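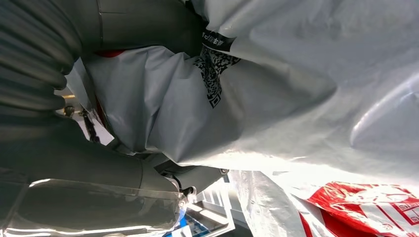 Plastic bag and trash storage check, ground floor and back hall
Barbosa building, October 21, 2023
Checked by: Tarcísio Quintana
Sheet 5, replaces the January sheet

Read before using this sheet: the January version had a box marked "Bags OK" and everyone ticked it. I don't know what "Bags OK" means and neither did the two people I asked. I have split it into separate lines. Mark each line PASS, FAIL or NOT CHECKED. Not checked is a perfectly good answer and I would like to see more of it.

SECTION A. PLASTIC BAGS, STORED AND LOOSE

A1. Loose bags off the floor, including under tables
FAIL. Two under the folding table in the back hall, one behind the door. A thin glossy bag on a smooth floor is a slip waiting for somebody's heel. I was told these had "just fallen." The dust on the one behind the door says otherwise. Picked up during the check.

A2. Bags kept out of reach of small children
FAIL. The bottom drawer is not out of reach of anybody who can crawl. The drawer has a child latch, which I opened with one finger without pressing the tab. Move the bags to the high cupboard. Don't buy another latch.

A3. Bags kept away from stove, heaters and lamps
PASS in the kitchen. NOT CHECKED in the small office, which was locked. The last sheet shows a pass for the small office. It would be good to know who had the key.

A4. Warning wording on the bag can be read
NOT CHECKED for most of the mail bags. Shipping bags that come in from overseas often have print in other languages, and once they have been crumpled the print goes into the folds and you can't read it in any language. A printed band or a QR code is not a warning. It could be a store name, it could be a return code. I would not count it either way. Treat every large thin bag as if it carried the suffocation warning and store it that way.

A5. Bags emptied before they go in the reuse pile
FAIL. I found a packing slip, a twist tie and half a roll of tape in bags that were supposed to be empty. Flatten each one by hand and feel the corners. Shaking it is not enough, things stick.

A6. No holes or split seams in bags kept for reuse
FAIL, and I doubt this one will ever pass. People keep the torn ones "for lining things." Lining what? If there is an answer, write it on the bin. Otherwise they go out.

A7. Address labels removed or blacked out
FAIL. This is a privacy item and it got dropped from the old sheet for reasons I can't find. Put it back. A black marker on a shiny bag smears and you can still read the street number at a slant, so cut the label off.

SECTION B. THE RECYCLING CLAIM

B1. Plastic film kept separate from the bottle and can bin
FAIL. Mixed. The sign over the bin says "ALL PLASTICS," and people are doing what the sign tells them. Take the sign down first and then talk to people about the bin.

B2. Pickup slips on file for film plastic
PARTLY. Stullitz sent slips for three pickups. The weights on them are all the same round number, 1,000, with no unit. I am not accusing anyone of anything. I would like one slip with a real weight on it, and pounds or kilos written after it.

B3. Total on the year sheet matches the slips
FAIL. The year sheet says 1,193. The slips don't add up to that under any unit I tried. Kollel keeps the year sheet and should show the working.

B4. Film is clean and dry when it goes out
NOT CHECKED. The bale cage was closed and I wasn't going to unload it to find out. The sheet asks us to confirm something you can't see from outside the cage — change the question or change the cage.

SECTION C. CANS, LINERS AND LIDS

C1. Liner fits the can and folds over the rim
PASS in the kitchen. FAIL in the hall, where the liner is too small and has slid down inside. Item 807 in the supply catalog is the right size. Item 807 is also what the order form says we bought, so either the form is wrong or somebody is using the wrong roll from the shelf. My money is on the shelf.

C2. Lids close without being pushed
PASS. Kitchen lid is slow but closes.

C3. Nothing stacked on top of a closed lid
FAIL. A crate and a pair of shoes.

C4. Cans clear of the exit door swing
PASS today. I have marked this as a pass because I opened the door and it cleared. There are scrape marks on the hall can at just the height of the door edge, so it was not clear some other day. Put tape on the floor where the can belongs.

C5. Glass and sharp items kept out of soft bags
FAIL. One broken jar in a regular liner, no box, no newspaper. Wrapped it and moved it. Whoever empties that can grabs the bag around the middle like everyone does.

SECTION D. HANDLING

D1. Gloves available where bags are sorted
PASS, in that there is a box. All left in it were size small. Order large.

D2. Bags are lifted by the tied neck and held away from the leg
NOT CHECKED. No one was lifting anything while I was there. The old sheet has a pass for this every single time, including a Sunday when the building was shut.

D3. Sorting area has enough light to read a label
PASS near the window. Poor at the far end. Glossy plastic under the ceiling light glares so badly that you have to tip it this way and that to read it, so "brighter bulb" may not be the fix people think. Try a shade on the one we have.

D4. Staff know what to do with a bag of unknown contents
FAIL. Asked four people, got four answers. One was "squeeze it." Please don't squeeze it. Put it to one side, leave it closed, call the desk.

COMMENTS FROM OTHERS (copied in as received)

Usach office: "The latch on the bottom drawer was installed in accordance with the package." Noted. It still opens with one finger.

Kitchen: "We need somewhere for the bags to go during deliveries, the high cupboard is full of trays." Fair. Trays can go in the bottom drawer, nobody ever choked on a tray.

Kollel: "Figures will be reviewed." By whom and when? Left open.

Stullitz: no reply so far. Left open.

STILL OPEN

A2 move bags to the high cupboard, trays to the drawer
A3 small office, get the key and look
A7 labels, cut off and shred
B1 sign down
B2 and B3 slips and year sheet, in writing
C1 find out which roll is being used in the hall
D1 large gloves
D4 one page of instructions on the wall by the sorting table, big type

If you close an item, put your initials and what you did. "Done" without anything after it will be reopened — I have a stack of sheets full of "Done" and a broken jar in a soft bag. Leave finished sheets in the tray by the hall phone.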